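Rordale teaches robots to pick up flat things, having spent a good while failing to
Two-handed method lifts thin boards from a table by way of the edge, and the data to train it comes from people holding grippers
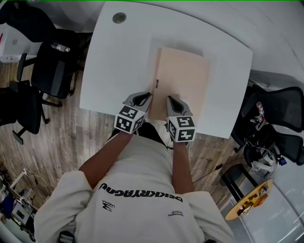 Flat objects have been quietly embarrassing robots for years. A mug has a handle and a bottle has a waist, but a thin board lying on a table offers a gripper almost nothing to hold, and most machines respond by pushing it about until it falls off the far side. Rordale, the manipulation research group at Plesano, has today released a method called Dillov that does rather better.

Dillov is trained on demonstrations recorded by people using a pair of hand-held grippers. The marker cubes on the grippers give the position of each tool, so no robot is needed while the recording is going on. The robots were free to do other things during this period. They mostly stayed switched off.

The approach borrows a habit most people picked up as children, probably with playing cards. Slide the thing until a little of it hangs over the edge of the table, then take hold of the bit that sticks out. Two grippers share the work, one to each side, so the board stays level on the way up and doesn't swing round like a barn door.

Earlier systems learned the slide and the grasp as separate skills, with a hand-written rule to decide when one should stop and the other start. The rule was wrong often enough to have acquired a nickname, which we have been asked not to print. Dillov drops it. A single policy watches both grippers and the near edge of the object, and chooses the moment for itself.

The group collected 984 demonstrations. After removing those in which the demonstrator had dropped something, changed their mind or stopped for a chat, 951 remained and were used for training. In trials on a two-armed robot, Dillov completed 700 lifts before the first scheduled service of the arms, with 19 failures recorded over the same period. Most of the failures involved glossy card, which slid further than anyone had in mind.

The method has limits. It needs a table with an edge it can reach, and it does poorly with anything floppy. A tea towel was tried. The results are in the appendix, for those who enjoy that sort of thing.

Work on soft materials will begin in December with Leclerc, which makes packing equipment and has a long-standing interest in getting cardboard to go where it is told. Leclerc will supply sheet stock in several thicknesses and a packing bench for testing. Plesano will supply the patience.

The training data, the gripper drawings and the code for Dillov are free for research use. Commercial users should write to the Plesano licensing desk, which answers letters in the order they arrive.

Notes to editors
Rordale is the manipulation research group at Plesano and works on two-handed handling of everyday objects. Dillov is the name of the method and does not stand for anything, though several suggestions have been received.
Press enquiries: Plesano press office, mornings until 11.30.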